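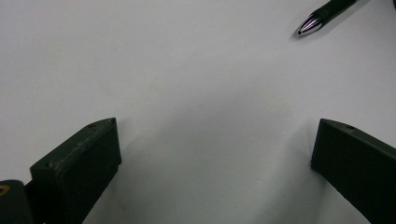 Can you paint water-based over old oil-based enamel trim?
Straight over the top it'll peel, so give it a sand, a sugar soap wash and a bonding primer first, then two coats of the water-based.

Home Reno Talk > Painting and Plastering > Interior
Thread: Going over old enamel, skirtings and architraves

siuming_ho
Posted May 1, 2019
Moved into a place in Povville over April, 1970s brick veneer, every bit of trim is that yellowed gloss enamel. Skirtings, architraves, five doors. Want it all white, water-based, low smell, as we've got a bub in the house. Did the metho test with a rag, nothing came off, so oil I reckon. Bloke at the Ristcombe hardware said just scuff it and go. Is that enough? Don't want to do this twice.

TrimTragic
Scuff and go is how I ended up redoing my hallway. Looked mint for a month. Then the vacuum clipped a skirting and a strip came off like sunburn. Prime it.

ihsuan.yu
Depends on the paint though. Some of the newer water-based enamels say self-priming on the tin. Did my laundry door that way, no primer, still fine. Sanded properly but, not a quick wipe with a worn out bit of 240.

TrimTragic
One laundry door. How often does anyone kick it

ihsuan.yu
Daily. Kids. Dog too.

Wing-yan Yip
Before anyone sands anything, how old is that trim really? 70s house could have lead in the older coats, and with a baby there you do not want to be dry sanding. Get test swabs, they're cheap. If it's positive wet sand only or get someone in, mask up, plastic down, bub and mum elsewhere. Please don't skip this one.

siuming_ho
Hadn't thought of lead at all. Thanks Wing-yan. Will get swabs tomorow before I touch it.

Old_Brushhand
Good call on the swabs. Cut a little notch down through all the layers so you're testing the bottom coat and not just the top. Clean up after with a damp rag.

For the actual job, assuming it comes up clean:
Sugar soap, then rinse. People forget the rinse.
Fill dents.
180 grit till the gloss is gone, dull all over.
Vac, wipe, let dry.
Bonding primer, one coat, leave it overnight whatever the tin says.
Light rub with 240.
Two top coats.

Did this for a living for 20 years and never had a callback on trim.

povville_pete
Or just use oil again. Goes on better, levels better, wears better. Never understood the rush to plastic paint on doors.

TrimTragic
Yellows. That's why. He's painting it BECAUSE it yellowed

povville_pete
Takes years to yellow. And it's worse in dark rooms, leave the curtains open.

Wing-yan Yip
Baby in the house Pete. Oil stinks for days.

povville_pete
Fair enough on the smell. Stand by the rest.

fungping_c
What about getting it sprayed? We had the whole house quoted, all trim and doors, $1699 in two coats. Thought it was steep till I'd done one door by hand and counted the brush marks.

Old_Brushhand
Price is cheap if it includes prep. Ask what the prep is. If they say a "light sand" get them to write down the grit and the primer. Spraying over gloss peels same as brushing over gloss, only faster to apply.

fungping_c
Quote says "prepare surfaces as required". Hmm.

Old_Brushhand
Yeah. Ring them.

ihsuan.yu
Brush marks are mostly technique and hot weather. Bit of conditioner in the paint, don't go back over it once it starts to drag. Foam roller on the flats, then lay off with a good brush. I use a 75 mm for doors and a small angled sash for the skirts.

TrimTragic
Agree with ihsuan for once. 75 mm is too fat for architraves tho

ihsuan.yu
I said doors

siuming_ho
Update. Swabs done in three rooms, all negative, down to bare timber. So sanding is on. Did one architrave in the spare room as a trial, half with primer and half without — going to leave it a week then do the tape test on both.

Wing-yan Yip
Great news re the swabs. Still wear a mask.

poyen.cheung
Following this, same trim same colour, other side of Ristcombe. How are you going with the doors, taking them off or painting them hung?

siuming_ho
Off, on trestles in the carport. Hinges were painted over about four times by the look, took ages to get the screws out. Scrape the slots with an old flathead first and tap the driver in.

Old_Brushhand
Number the doors and the hinges. Pencil on the top edge. They all look the same till you go to hang them.

povville_pete
Mask the hinges or take them off the door too. Painted hinges are a crime

siuming_ho
Tape test. Unprimed side lifted, a bit near the edge and then a decent flake when I pulled harder. Primed side didn't budge. So that's that for me, primer on everything. Bought the 4 litre.

TrimTragic
Thankyou.

ihsuan.yu
What grit did you use on the unprimed half?

siuming_ho
180, same both sides.

ihsuan.yu
And only a week. Water-based enamel takes more like a month to go hard. Not saying you're wrong to prime, just saying the test is a bit early.

TrimTragic
Here we go

Old_Brushhand
He's right about the curing. Don't lean anything on it and don't shut the doors hard for a few weeks, they'll stick to the stops. Talc on the stops helps if you have to close them.

poyen.cheung
Does the primer need tinting if the topcoat is white? Mine's going a warm white, the colour card is called Sin of all things.

Old_Brushhand
Nah. White primer under any white. Only tint for deep colours.

siuming_ho
Three doors down, two to go. Skirtings after that, on my knees, can't wait. Anyone got a good way of keeping paint off carpet?

fungping_c
Wide plastic filling blade, push it down between skirt and carpet, slide along as you go. Wipe it every time you move it or it goes everywhere.

povville_pete
Rip up the carpet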